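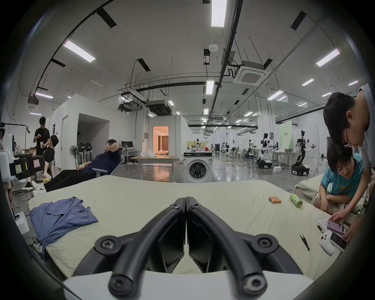 Smell in a foam mattress, how long is too long? Bought a Fleltumeck medium, the 25 cm one, unrolled it in February and slept on it maybe four nights. Sweet chemical smell, sort of like new shoes. Moved to the couch after that. It's been bare ever since, no sheet, no cover, so naturally it's turned into the family table - blue T-shirt dumped on one side, batteries, a drink can lying on its side, phones, a notepad and pen. So it's airing, sort of. But the room still smells when I come home from work and the door's been shut all day. Store says give it time. How much time?? The return window is 90 days and I'm more than halfway through it. Also one end never puffed up like the other, maybe an inch lower. Is that the same problem or a seperate one? Paid $314 with delivery and don't want to be stuck with it. Renting, one small window, no balcony. Tried baking soda already, left it on overnight, vacuumed it off. Did nothing much that I could tell.

Posted by hallwaycat

- - -

tesosum_fan

Four things I'd do, in this order.

Stand it up. Flat on a bed or the floor only the top side breathes. Lean it on the long edge against a wall, couple inches of gap behind, swap sides every day. Foam bends if you leave it leaning too long so lay it flat again at night.

Fan. Not pointed at the ceiling, pointed across the mattress and toward the window. Cheap box fan is fine. Window open even if it's cold out, even an hour helps. Closed door plus closed window = same air going round and round, and from what you wrote that's what you have all day.

Warm room. The smell leaves faster when it's warm. Don't put a heater right up to it though, foam and heaters don't mix.

Clear the stuff off it. A can on its side will drip sooner or later and foam doesn't wash. Loose batteries I'd put in a drawer anyway.

Mine was a Tesosum, different brand but same kind of foam I think. Took three weeks with the fan going. Without the fan I'd had it a month and no change at all. Baking soda did nothing for me either, total waste of a box.

The low end is a separate thing. Foam that was rolled up a long time can come back slow, but a few days slow, maybe a week. After this long it's probably as tall as it's going to get. Lay a broom handle across and take a photo with a ruler in it, they always ask for that.

- - -

mopbucket50

just return it. smell that bad after all these weeks, not worth it

- - -

Araújo

Disagree with returning it right away but do START the return now. Read the paper that came with it, or the page where you bought it. Some shops count the days from delivery and some from the order date, and that can be a week's difference. I lost out on a Fleto topper that way. Thought I had until Sunday, had until the Thursday before. They kept a 25 dollar pickup fee on top of it, or would have, if they'd taken it.

Write them an email, don't call. Put both things in it, the smell and the low end. The low end is the stronger one, most places treat smell as "normal" and will tell you to wait and wait until your time is up. An inch lower at one end is a defect and they can't really argue with a ruler.

Check whether they want it clean. Mine said no stains at all. So get a sheet on it whenever you use it, even an old one. A thin cotton sheet won't stop it airing, a plastic backed protector will, so not that.

If it's the smell that's giving you headaches, don't sleep in that room till it's sorted. You didn't say so but you did say couch, so I wondered.

One more - sniff the cover and the foam apart. Zip it open a bit if the label says you're allowed (some labels say opening it ends the waranty, so look first). On mine the cover was the worst part by far. Washed it twice, cold, hung it up to dry, and the foam by itself hardly smelled.

- - -

hallwaycat

Thanks all. Looked it up, it's from the delivery date so I have a bit longer than I thought. Emailed them about the low end. Fan is on, window open, freezing in here. Will check the cover tonight, label is on the bottom side and it's heavy.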